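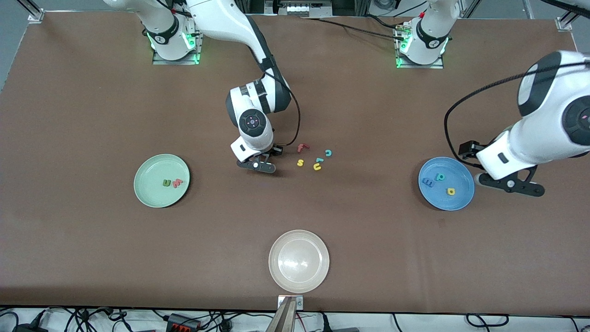
Letter sorting at the Lolstead workshop, with five still to go.

I went up to Lolstead in January because Estico kept telling me that teaching a robot is now as easy as showing a child where the toys go. I have shown a child where the toys go. I did not need a manual for it.

The manual they handed me is 29 pages. To be fair, most of it is about what to do when an arm stops listening to you, and I did end up reading that part twice.

The job was foam letters onto plates. You hold a pair of handles, the two arms copy what your hands do, and the whole thing gets recorded. One go, start to finish, is called a demonstration. Do enough of them and the software (theirs is called Cavalcanti) is supposed to work out the rest. I asked how many is enough. The answer was 1044 for the last task, and that one was "nearly there."

So I sat down and did some. The first thing you notice is that you can't feel anything. You close your fingers and the gripper closes, and whether it has the letter or is just squashing it into the table is something you find out by looking. An "f" is horrible to pick up. An "m" is fine. I got better over the afternoon, which made me wonder whose learning we were paying for.

The second thing is how much of my own fussiness went into the recordings. I nudge. I hover. I put a letter down, don't like where it landed and move it again. All of that gets saved next to the good stuff -- somebody can throw the bad runs out afterward, and they do. Of 1044 they kept 709. That is a lot of somebody's afternoons in the bin.

Does it work? I watched the arms run on their own 65 times and I'd call it decent with the plates where they were. I asked to slide one plate over by a hand's width and was told that's planned for the next round. Fine, but a four-year-old doesn't need a next round.

I don't think it's a con. The people there were straight with me when I pushed, and steering two arms at once is good fun for the first hour. What bothers me is the word "easy" on the Estico website. Floltutier used the same word two years ago about their sorting machine, and I'm still waiting to see one outside a trade show.

I've asked to come back when they're ready to move the plate.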